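Small Festivals Should Pay the Opening Acts First

By Patricio Segura
26/01/2021

Every year the Gerkivmont Music Festival puts out its lineup and every year the fight is the same. Who's the headliner, why them, why not somebody bigger. I've been in that fight. I've been loud in it. I think we've been having the wrong one.

Look at the money. The last edition had 184 acts on the bill, counting dancers, drummers, the spoken word tent, all of it. One of those acts took home more than the bottom half put together. I'm not guessing, the organizers read the number out at the public meeting and seemed proud of it. Big name, big fee, big crowd. That's the theory anyway.

Except the crowd came early. Anybody who stood by the river gate saw it. Full by mid afternoon, kids on shoulders, for a brass band from Sekano whose members each got a meal ticket and a bus ride. By the time the headliner came on, two hours late, people with small children had gone home.

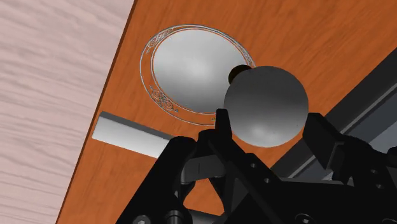

So pay the band. Pay them first, before the deposit goes out to somebody's agent in another time zone. A flat fee of 300 dollars for every act, no matter what hour they play. Yes it adds up. Do the math, it's 55,200 dollars, and that's still less than what went to the closing night.

I've heard the answer to this already. No star, no sponsors. Kuster, who put their name on the main stage, want a face for the poster, fair enough, it's their poster. But sponsors go where people are. If the field is full at four o'clock then sell them four o'clock. Has anyone tried? I asked. Long silence, then something about tradition.

What tradition? The thing began as a street parade. No stage at all. My aunt sewed costumes for it out of curtains and there was a prize for the best float, won most years by the fish sellers. The headliner is newer than my car.

Then there's the ticket. 549 for the weekend pass near the front, and a fence to go with it. A fence! At a carnival. The front section was half full both nights I was there and the rest of us stood behind it looking at grass. Take the fence out, charge less, let the dancers use the room. They were warming up in a parking lot last time, next to the generators, in full feathers.

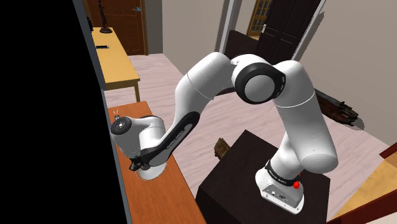
GERKIVMONT, April

I went back over my notes from the spring meeting before writing this, becuase I didn't want to be unfair. There were good ideas in the room. A costume workshop open to the schools. Shorter sets. Moving the drum contest to the old Gernura market, where the sound carries and there is shade. All of it written down, thanked for, and parked untill "after the headline booking is settled."

Which tells you the order of things. The star gets booked and everybody else gets what's left.

I'm not against stars. I paid to see a few of them and sang along badly. If there's money over when the locals are paid, go ahead, book whoever you like. A crowd of 1,000 that stays till the end would suit me better than a bigger one that leaves angry. Others want the big night, I know, they write to me.

But the brass band has been asked back again. Same slot, same meal ticket. They haven't answered yet and I wouldn't blame them if they said no.

Last updated: 26 minutes after posting

Related
Sekano brass players want a written contract
Where to park for the Gernura market
Letters: keep the fence, keep the peace
Float builders look for a bigger shed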